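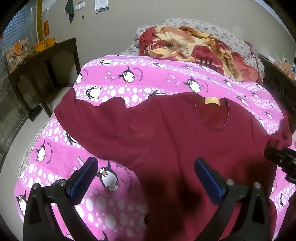

What is the Stametti Havness?
A hand-held gripper kit sold by Stametti for recording household handling tasks, chiefly the folding and sorting of clothes.

The Havness has two opposed fingers with replaceable ridged pads, closed by a trigger in the handle. It was designed by Bořivoj Tóth and replaced the Penry, a heavier model. The tool weighs 542 grams and runs for 60 minutes on one charge. Pads are rated for 200 hours of use and ship in packs of 20. Recordings are exported through Wovton, a desktop program included with the kit. A left-handed grip was added in September.

See also: Penry, Wovton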